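Jamdale Women's History Project
Progress report to the Gwynne Fund, 7 May 2018
Prepared by Guðlaug Stougaard, project coordinator

Thank you once again for your patience with us over the winter. I know the last report was thin, and I'm very glad to be sending you a fatter one. The diaries and letters of the women who settled the Skirnbridge district are now out of their trunks and into proper boxes, and we have catalogued 1348 pages of them. Kedir Asfaw has read nearly every one, including the ones written crossways to save paper, and he is still speaking to me, so I count that as a good season's work.

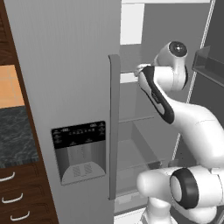
Household writing makes up far more of the collection than we told you to expect in our application. We had hoped for politics, and we do have some (more on that in a moment), but first came page after page on butter, lamp oil, sick calves and the price of flour. Keeping food from spoiling is a worry that runs through all the summer letters, and it's hard to read them now and then walk up to a big double-door fridge with a water and ice dispenser built into the front. One writer lost a whole side of mutton in a single hot August and was still cross over it the following spring. Kedir has put these passages together under one heading, and the local school has already asked to use them.

Now, the politics. Among the Denditz family papers we found 207 letters between two sisters-in-law, and they are a treat. They argue over the school levy, the railway and whether a married woman ought to sign a petition without telling her husband - the elder thought yes, the younger took a while to come round. Preben Blöndal has transcribed the first 11 and hopes to pick up speed now that he has the handwriting in his eye. 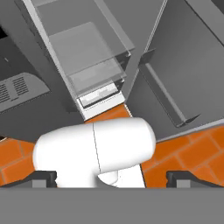
Image supplied by Ambros Eberhard

We have also recorded seven interviews with descendants. Gunnlaugur Ladefoged did most of the driving, and a fair bit of the listening too, and came home with two more bundles of letters on loan that we hadn't known existed. These still need to be scanned and returned, and I have promised the families they won't wait long.

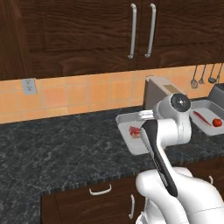 The loans do put some pressure on the budget. Scanning will cost a little more than planned, and I would like to ask whether we may move what is left of the travel money across to cover it. Everything else is on track - the exhibit text is in draft, and the booklet should go to the printer in August. I would be happy to send you the sisters-in-law chapter early if you'd enjoy a look.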